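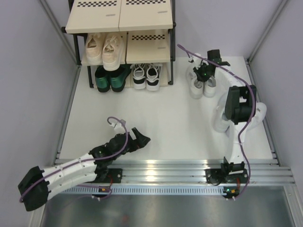 Brilon limits personal storage in apartment hallways

The Brilon city council has approved a change to the local fire prevention code that limits what tenants may keep in shared hallways, stairwells and entry landings. The new rules take effect in June and apply to 447 residential buildings with a common interior corridor.

Under the amended section, furniture, bicycles, strollers, boxes and trash containers may not be left in any part of a corridor that serves as an exit route. A limited exception covers doormats and footwear storage placed directly beside a unit's own door, provided that the storage meets the depth, height and clearance conditions set out in the code.

The previous text prohibited "obstructions" in exit routes but did not define the term. Inspectors applied it differently from one district to the next, according to a memo attached to the council agenda. In some buildings, a shoe rack next to a door drew a written notice. In others, the same kind of rack had stood in place through several inspection cycles without comment.

"The old wording left the decision to whoever was standing in the hallway that day," said Jocelyn Bergeron, the city's deputy fire marshal. "We wanted a rule that can be checked with a tape measure."

A footwear rack will be allowed if it extends no more than 10 inches from the wall, measured at its deepest point with shoes in place. The measurement includes any toe or heel that projects past the shelf. The rack must have an open frame and may not have more than 2 storage levels. Closed cabinets, benches with a lid and fabric organizers are excluded from the exception, as are any units that hang from a handrail, a pipe or a fire door.

The remaining clear width of the corridor must still meet the minimum shown on the building's approved plans. Where the corridor was built at the minimum width, no storage of any kind is allowed, including footwear. Building owners are required to tell tenants in writing which condition applies on each floor.

Racks must also stand on the latch side of the unit door only if the door opens inward. Where a unit door opens into the corridor, the rack must be placed outside the full swing of the door. The staff memo includes a diagram for both cases, and the fire marshal's office plans to post it on the city website before the rules take effect.

Stairwells are treated separately. Nothing may be stored on a stair, on a landing between floors or in the space below the lowest flight, regardless of size or material. The exception for footwear does not extend to these areas, even where a unit door opens directly onto a landing.

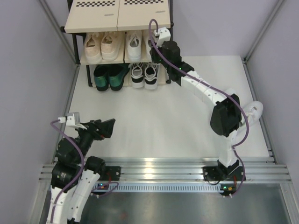

Open-frame racks with two shelf levels remain permitted under the amended code if depth and clearance limits are met.

The issue came before the council after a review of exit route complaints. The review found that footwear and footwear storage made up the largest single category, ahead of bicycles and strollers. Most of the complaints came from other tenants. The memo did not link any injury in the city to a shoe rack but noted that loose shoes in a smoke-filled corridor are a trip hazard, and that crews moving hose along a hallway tend to drag light furniture with it.

For that reason the code now separates shoes kept on a rack from shoes left on the floor. Footwear on the floor is allowed only on a mat that lies flat and does not extend past the door frame on either side. Anything beyond the mat is counted as an obstruction.

Racks do not have to be fixed to the wall. An early draft required anchoring at the top rail, but the requirement was dropped after property managers objected that tenants would be drilling into rated corridor walls. A penetration in a rated wall has to be sealed with an approved material, and managers said they had no practical way to track the work. The final version states that a rack must be stable when fully loaded and must not tip when pulled forward from the top shelf.

Shelf material was also discussed. The adopted text allows metal frames with metal, wood or wood-based shelves. Racks made mainly of foam, cardboard or unlined wicker are not allowed in a corridor. Plastic racks are allowed in buildings with sprinklers in the corridor and prohibited elsewhere.

Revier, which manages apartment buildings on the east side of the city, asked the council for a longer transition period. In a written comment, the company said many of its corridors predate the current plan format and would need to be measured again before tenants could be told which rule applies. It also asked whether owners would be held responsible for items that tenants put back after being told to remove them.

The council did not extend the transition period but added a paragraph on responsibility. An owner who has given written notice, kept a copy and reported the repeat violation to the fire marshal's office will not be cited for the same item. The citation goes to the tenant named on the lease. Owners who give no notice remain responsible for anything found in the corridor.

Tenants will have 7 days to remove an item after receiving a first notice. Items that block a door, a fire extinguisher, a standpipe connection or an alarm pull station must be moved at once, and inspectors may move them without notice. Removed items are to be left inside the building where practical, with a tag showing the date and the unit door at which they were found. The city will not provide storage.

Inspection results will be recorded in Taltis, the software the fire marshal's office already uses for sprinkler and alarm records. A corridor checklist is being added, with separate entries for clear width, rack depth, door swing and floor items. Inspectors will be expected to enter a measured depth for each rack they cite. A notice without a measurement can be withdrawn on request.

"If there is no number on the notice, there is no basis for the notice," Bergeron said. She added that the office would not schedule separate visits for hallway storage. Corridors will be checked as part of the regular building inspection or in response to a complaint.

Comments from residents at the council session were mixed. A tenant of the Robichaud Street apartments said units in her building have no entry closet and that wet shoes would end up on carpet if racks were banned outright. Another speaker said that hallways on his floor had become "a second closet" and asked for a full prohibition. A third asked how the depth limit would apply to larger shoes and boots. Staff replied that shoes may be placed sideways or at an angle and that only the total projection from the wall is measured.

Boots taller than the space between shelves may be kept on the top level if the rack is otherwise in compliance. Umbrellas, bags, sports equipment and potted plants may not be kept on a footwear rack. Seasonal decorations on a unit door are covered by a different section of the code, which was not changed.

The amendment does not apply to single-family homes, to open exterior walkways or to hallways inside a unit. Dormitories and assisted living facilities are already subject to stricter rules and may not use the footwear exception. Owners of condominium buildings may adopt tighter limits in their house rules but may not allow more than the code does.

Printed copies of the new section will be available at the fire marshal's office. An information session for owners and property managers is planned at Brilon city hall on a Sunday afternoon before the June effective date, and the office said it would also accept written questions about corridor measurements.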